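学生社团教机械手收首饰，进度比海报上写的慢

2026年6月7日

Prata学院的学生机器人社团今年春季学期报了一个听上去不大的项目：让双臂机械手学会整理卧室里的小件饰品。项目名叫Famia，三月立项，本周在学院活动楼做了中期汇报。海报上写的是“让机器人走进每一个家”。汇报会上放出来的东西，离这句话还有相当一段距离。

先说做法。社团没有用遥控手柄去操作机械臂，而是让学生拿着手持夹爪，在自己家里或者宿舍里把动作做一遍，录下来，再拿录像去训练模型。夹爪一手一只，指端贴软垫，握在手里的感觉据说像一把笨重的烧烤夹。这样做的好处是便宜，也不用把机械臂搬来搬去；坏处是录下来的是人的手腕、人的耐心和人的临场补救，机械臂能学到多少，要另外算。

按社团发的材料，到中期为止一共录了542段有效片段，每段对应一次完整的取放。材料没有写作废了多少段。有人在提问环节问到这个数字，台上的回答是“还在整理”。对一个以数据为主要成果的项目来说，这个答案不太能让人放心。比例高低直接关系到这种采集方式究竟省不省事，而“省事”恰恰是社团选它的头一条理由。

任务本身选得倒是有点意思。学校里的机器人项目，十个有八个在抓方块、叠杯子，物体硬，边界清楚，夹住就是夹住。饰品不一样。编织手绳没有固定形状，换个方向放下去就是另一个样子；带羽毛和网纱的发饰，夹轻了会滑，夹重了会压坏；珠子和小坠子又容易勾到别的东西。社团把这类物件单独列成一组，称为“软件小物”，名字起得不怎么样，容易让人以为是写程序用的，但分类的思路没有问题。

采集地点也没有放在实验台上。一部分片段是在卧室的床上录的，床罩花纹很密，对识别来说算是麻烦的背景。
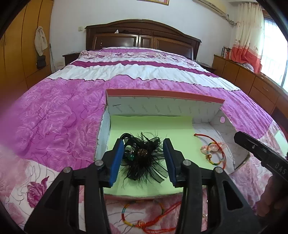 录一段不难，难的是每个人录得都不一样。Nerkum在社团的公开讨论页上留言说，自己参加过两次采集，最大的感受是规则太松，有人习惯先把手绳理直再夹，有人直接从中间捏起来就走，两种都算合格，模型到底该听谁的？留言还提到，与其急着凑片段数，不如先把同一件东西反复录上几十遍，看看结果稳不稳。

这条意见在汇报会上没有得到正面回应。社团的说法是，动作多样对模型有好处，太整齐反而学得死板。这话放在数据量很大的时候或许成立，放在几百段上就要打个问号。几种不同的习惯各占一点，平均下来很可能哪一种都没学会。要验证也不复杂，把同一件饰品按不同手法分开训练，比一比就知道。社团的下阶段计划里没有这一项。

再看测试。汇报中唯一一组在真实机械臂上跑出来的结果，样本是24次，全部在同一张桌子、同一个浅口盒子上完成，饰品由社团成员事先摆好。成绩单只给了一个总的评语：“多数情况下能够完成”。多数是多少，失败的几次败在哪里，是没夹住、夹偏了还是放到了盒子外面，幻灯片上都没有。演示视频倒是剪得很流畅，配了音乐，每个镜头都在夹爪松开之后立刻切走。看这类视频的人应该养成一个习惯，留意有没有一镜到底的版本。这次没有。

还有一个问题是采集环境与测试环境对不上。片段录自卧室和宿舍，光线、布料、家具各不相同，测试却回到了一张干净的桌面上。社团解释说，机械臂太重，暂时没办法搬进宿舍。这是实情，可是这样一来，在家里采集数据究竟带来了什么，中期阶段等于没有证据。汇报里反复出现的“真实家庭场景”几个字，目前只描述了数据从哪里来，还说明不了模型能在哪里用。

钱的方面，项目的耗材由一家叫Skastanley的本地配件商提供，包括夹爪的外壳打印和指端软垫的更换。社团说这家公司没有对结论提任何要求，只希望在海报上放一个标志。标志确实放了，而且放得比指导单位还大一号。下半年双方打算合作办一个面向低年级的体验班，计划招200人，每人领一套夹爪练习取放，练习中录下的片段经本人同意后并入Famia的数据。

这个安排值得多看两眼。对低年级学生来说，能亲手摸到设备当然比听讲座强；但体验班和数据采集放在一起办，学生到底是来上课的还是来帮忙录数据的，需要事先讲清楚。尤其是采集常常发生在私人房间里，镜头对着桌面或床面，难免把周围的陈设一起录进去。社团目前的同意书只有一页，写了“数据用于研究与教学”，没有写保存多久，没有写能不能中途要求删除，也没有写合作方能看到哪些内容。会后社团表示，正式招生之前会补上这几条。

平心而论，学生愿意从又细又碎的家务入手，比再做一台会跳舞的展示机要实在。汇报现场也有一些细节做得认真，比如每次更换指端软垫都有登记，磨损之后录的片段会单独标注；又比如社团放出了几段失手的录像，手绳挂在夹爪一侧甩不下来，操作的人只好用另一只夹爪去拨。这几段没有配音乐，台下反而看得最仔细。如果最终报告能按这个路子写，把失败的情形分类列出来，价值会比那句“走进每一个家”大得多。

社团给自己定的期末目标是：在不事先摆放的情况下，由机械臂把散放在软质表面上的饰品逐件收进盒子，并公布全部测试录像。前半句很难，后半句只取决于愿不愿意。数据是否对外开放，社团说还要与合作方商量，没有给出时间。

体验班的报名通知将贴在活动楼一层，同意书的修订稿会一并张贴，在校学生可以提出书面意见。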